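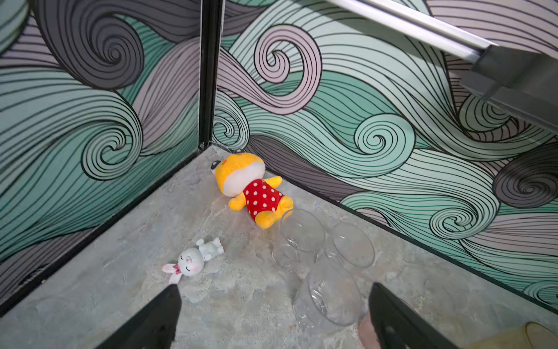
Foro › Impresión y artes gráficas › Gran formato y decoración
Tema: Moaré en tramas de línea fina sobre vinilo, ¿culpa del RIP o del archivo?
Página 1 de 1

tinta_plana
Buenas. Tengo un patrón vectorial de olas y espirales, contorno negro grueso y bandas de color plano rellenas con líneas negras paralelas que siguen la curva. El cliente lo quiere en vinilo monomérico mate para forrar paneles. En pantalla va bien. En la prueba impresa aparecen aguas en las zonas donde las líneas se acercan a la horizontal, y en las curvas cerradas el relleno se empasta y se lee como un gris sucio.

Datos:
– Archivo original en vector, exportado a TIFF a 150 ppp a tamaño final.
– Línea de relleno de 0,2 mm, hueco de 0,4 mm.
– Plotter ecosolvente, 720 x 720, seis pasadas, bidireccional.
– RIP Korletey, tramado por difusión de error, perfil genérico del vinilo.

He probado a subir a ocho pasadas y mejora algo, pero las aguas siguen. ¿Por dónde empezaríais?

marga_offset
Por no rasterizar. Con 150 ppp cada píxel mide 0,169 mm. Una línea de 0,2 mm ocupa un píxel y pico, de modo que el suavizado la reparte entre dos o tres según dónde caiga. Unas salen negras, otras grises, y el ciclo con que se repite esa diferencia es el moaré que ves. No hace falta que intervenga la máquina.

Manda el PDF vectorial al RIP y que rasterice él a la resolución nativa.

Pliego68
De acuerdo en lo del TIFF, pero no explica que mejore al subir pasadas. Si el defecto estuviera solo en el archivo, saldría idéntico a seis y a ocho. Miraría el avance del material y la alineación bidireccional. Un error de avance pequeño produce bandas paralelas al cabezal, y con líneas casi horizontales se suman los dos periodos.

tinta_plana
Marga, el PDF me da problemas. El relleno está hecho con un pincel de patrón expandido y el archivo tiene una cantidad de nodos absurda. El RIP tarda una eternidad y en dos ocasiones se ha cerrado.

marga_offset
Entonces simplifica trazados antes de exportar. Si las líneas vienen de expandir un pincel, cada una es una forma cerrada con el doble de puntos de los necesarios. Rehazlas como fusión entre dos trazados guía con trazo vivo. Una banda mía pasó de 1.304 nodos a 347 y la diferencia a un palmo no se apreciaba.

vectorista_cansado
Lo de la fusión funciona en bandas de anchura constante. En una espiral que se estrecha hacia el centro las líneas se juntan, y ahí es donde él dice que se empasta. Hay que ir retirando líneas conforme la banda se cierra, como se hacía en grabado. Ningún RIP va a resolver un hueco de 0,1 mm en ecosolvente con ganancia de punto sobre vinilo mate.

marga_offset
Retirar líneas deja finales sueltos que se ven. Prefiero afinar el trazo hacia el centro con perfil de anchura variable.

vectorista_cansado
¿Afinar por debajo de 0,2? En offset, lo que quieras. En ecosolvente la línea se rompe. A 720 la separación entre puntos es de 0,035 mm, pero la gota extendida sobre ese material es bastante mayor. Por debajo de 0,15 no confío en nada que no haya visto impreso en esa misma máquina.

marga_offset
Con un perfil de tinta bien hecho se llega a 0,12 en negro puro. Lo he impreso.

vectorista_cansado
¿En monomérico mate? ¿O en papel fotográfico?

marga_offset
En polimérico satinado. Admito que no es lo mismo, pero el principio vale.

HManninen
Hola a todos. Soy Heikki Manninen, trabajo en preimpresión en Ernodden y escribo en español de segunda lengua, disculpad los errores.

Una pregunta que no veo hecha: ¿de qué está compuesto el negro? Si el archivo está en RGB y el negro es 0/0/0, el perfil genérico lo convierte a cuatro tintas. Cada línea de 0,2 mm se imprime entonces con cian, magenta, amarillo y negro, y cualquier desajuste entre cabezales la ensancha. Eso empasta las curvas cerradas sin que falle el dibujo. Comprobad también si la conversión está tocando los verdes claros. En colores pálidos la difusión de error deja grano visible, y el grano junto a líneas finas parece moaré aunque técnicamente no lo sea.

tinta_plana
RGB, sí. Y el negro es 0/0/0. No había mirado la composición.

Acabo de medir con el cuentahílos: en las zonas malas hay un halo magenta por el lado derecho de la línea.

HManninen
El halo confirma una parte. Yo haría lo siguiente, en este orden:
1. Limpieza y test de inyectores.
2. Alineación de cabezales con el mismo material, en los dos sentidos.
3. Calibración de avance con el rollo montado y tensado como en producción.
4. Archivo en CMYK, negro 0/0/0/100, con la opción de conservar negro puro activada.
5. Sobreimpresión de negro en todo el relleno de líneas.

El punto 5 es el que más se olvida. Sin sobreimpresión, cada línea cala el color de fondo, y un registro imperfecto deja un filo blanco a un lado.

Pliego68
Con el punto 4 tengo una objeción. Negro al 100 sin apoyo en ecosolvente mate queda gris antracita. Si el contorno grueso es negro puro y el cliente espera un negro profundo, lo va a devolver. Separad: contorno grueso en negro enriquecido, relleno fino en negro puro.

vectorista_cansado
Entonces tienes dos negros distintos tocándose. Se nota.

Pliego68
Se nota si los pones en superficies comparables. Una línea de 0,2 junto a un contorno de varios milímetros no se compara. Llevo años haciéndolo en papel pintado.

vectorista_cansado
A dos metros no. A treinta centímetros, que es como mira el cliente cuando firma la prueba, sí.

HManninen
Los dos tenéis razón según la distancia. En sobreimpresión, además, la línea fina recibe por debajo el color de la banda, lo que la oscurece un poco. En las bandas gris oscuro mucho; en las verdes pálidas casi nada. Una prueba pequeña con las dos opciones cuesta poco material.

rollo_sobrante
Aporto desde la parte de instalación, que nadie la ha mencionado. Si los paneles van en ángulo, pensad el casado en la esquina. Con espirales el ojo sigue la curva, y un salto de dos milímetros entre un panel y otro canta más que cualquier moaré. Yo pido siempre 25 mm de sangre por lado y corto en obra. El monomérico además encoge. Si laminas a las dos horas de imprimir, el disolvente queda dentro, el vinilo se ablanda y el dibujo se va. Veinticuatro horas desenrollado como mínimo.

tinta_plana
En la esquina va un perfil negro vertical, así que no hay casado directo.

rollo_sobrante
Mejor, pero ojo: el perfil tapa una franja y la ola tiene que parecer que sigue por detrás. Si pegas los dos bordes como si el perfil no existiera, la curva se quiebra. Mide la cara vista del perfil y deja ese trozo de dibujo oculto.

marga_offset
Discrepo en un patrón así. Con tantas espirales nadie reconstruye la continuidad. Yo empezaría cada panel en un punto distinto del dibujo y a otra cosa.

rollo_sobrante
Cada uno con su conciencia.

cuatricomia_y_media
Una alternativa que no se ha dicho: cambiar el tramado. En Zutska, que es lo que usamos nosotros, hay una difusión con ruido azul que elimina casi toda la estructura periódica. Korletey creo recordar que la tiene a partir de la versión de pago, en la pestaña de calidad. No arregla un archivo mal rasterizado, pero quita el grano de los tonos pálidos.

marga_offset
La tiene y es lenta. En un trabajo de muchos metros lo pagas en tiempo de RIP.

cuatricomia_y_media
Lo pagas una vez por archivo. Si el patrón se repite, ripeas un módulo y lo repites en la cola.

tinta_plana
Vuelvo con resultados.

Alineación: estaba fuera en magenta, dos puntos en el sentido de vuelta. Corregida. El halo ha desaparecido.

Avance: corregido también, el valor guardado era de otro material.

Archivo: relleno rehecho con fusiones, CMYK, negro puro en sobreimpresión. El PDF ya entra en el RIP sin cerrarse. Para los centros de espiral he hecho una banda de cada manera, con líneas retiradas y con anchura variable. La de anchura variable se rompe por debajo de 0,14 en mi máquina. La de líneas retiradas aguanta, aunque los finales se ven si sabes dónde mirar.

Las aguas se han ido en casi toda la superficie. Queda un resto leve en una zona de líneas horizontales largas, visible solo con luz rasante.

vectorista_cansado
0,14. Dejo constancia.

marga_offset
En monomérico mate. Con otro soporte hablamos.

Pliego68
El resto con luz rasante puede ser bandeo de brillo y no de densidad. Prueba en unidireccional. Perderás velocidad, pero cada pasada seca siempre en el mismo orden.

tinta_plana
¿El laminado mate lo taparía?

Pliego68
Si es brillo, en buena parte. Si es densidad, nada. Lamina un retazo y míralo con la misma luz antes de cambiar el modo.

HManninen
Para descartar densidad: gira el archivo 90 grados e imprime la misma zona. Si el defecto gira con el dibujo, es del archivo. Si se queda en el sentido del cabezal, es de la máquina.

tinta_plana
Girado. Se queda en el sentido del cabezal. El retazo laminado lo miro el sábado, que es cuando tengo la laminadora libre.

¿Alguien ha usado el laminado mate de Pever sobre ecosolvente? Me lo ofrecen bien de precio y no encuentro ficha técnica.

rollo_sobrante
Lo usé una vez. Adhesivo correcto, pero platea si no le das presión, y sobre negros macizos el plateado se ve mucho. Pide un metro de muestra y pásalo por la zona con más contorno grueso.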